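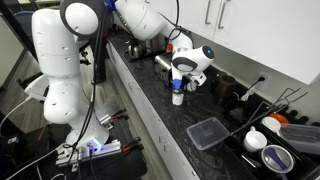 Granite worktop and dish rack: how do I stop the chalky marks?

Posted by Craig Gunn in Kitchens and Worktops

We moved into a flat in December with a black speckled granite worktop along one wall. It came with the place and we have no paperwork for it. I like it, but the end where the dish rack lives is getting a dull, whitish bloom that doesn't wipe off with a damp cloth. When I shift the rack you can see the line of its feet. The kettle has left something similar, though not as bad.

The rack is a black one and has no tray under it. Mugs, bowls and plastic tubs all go in it and whatever drips off ends up on the stone. We're in a hard water area and the kettle needs descaling every 3 weeks.

So far I have tried washing-up liquid and hot water, which did nothing, and a spray cleaner from the supermarket, which made it look better for an hour and then the marks came back. My brother says white vinegar. Is that safe on granite? I'd also like to know whether I should be sealing it, and whether the toaster and kettle ought to be moved further from the wall. There is one socket on that stretch and the leads only reach so far.

Leder

It's limescale. Don't use vinegar. It won't eat the granite itself the way it would marble, but it can strip the sealer and some black granites are treated or dyed to make them look darker, and acid can leave those patchy. You don't know what yours has had done to it, so leave the vinegar for the kettle, and descale the kettle in the sink.

What worked on mine:

Clear the whole end of the worktop and let it dry overnight. You want to see what is really a mark and what is just damp.

Mix bicarbonate of soda with water until it is like toothpaste. Spread it on, leave it for 5 minutes and rub in small circles with a soft cloth. No scouring pads. Rinse with plain water and dry it straight away with a tea towel. If it dries on its own you get new marks from the rinse water.

For thick bits, hold a plastic scraper nearly flat and push gently. An old loyalty card will do. I needed three goes over a weekend before the worst of it had gone. The line from the rack feet was the last to shift.

Then do the water test for sealing. Put a spoonful of water on a clean dry patch and look at it after ten minutes. If the stone underneath has gone darker, it needs sealing. If the water is still sitting up in a bead, leave it alone. Do it in a couple of places, one near the rack and one somewhere that hardly gets used. Black granite is often dense enough that it doesn't want sealer, and if you put it on anyway it dries on top as a smeary film, so you'd be back here with a different problem.

The toaster is fine where it is as long as nothing is hanging over it and you keep the crumbs emptied. I'd pull it forward when it's on if you have wall cupboards above. Same with the kettle, as steam going up under the cupboards will lift the finish on the bottom edge in time.

Zallholm

vinegar is fine ive used it for 8 years on ours no problem. just rinse it

Movolis

Please be careful with the post above. It may well be fine on that person's worktop, but it depends on the stone.

I agree with Leder about the bicarb. The only thing I'd add is that you will be doing it again by spring unless you catch the drips. Get a drip tray that fits under the rack, or a thick microfibre drying mat, and wash the mat weekly or it will smell. Tip mugs right upside down so they don't hold water. Plastic tubs are the worst for this because they stay wet long after everything else has dried, so I do those with a tea towel and put them away.

If the dull patch is still there once the scale is off, it could be etching or worn polish, and that's a job for a stone restorer. Ask for a price on the one section. You shouldn't need to have the whole run done.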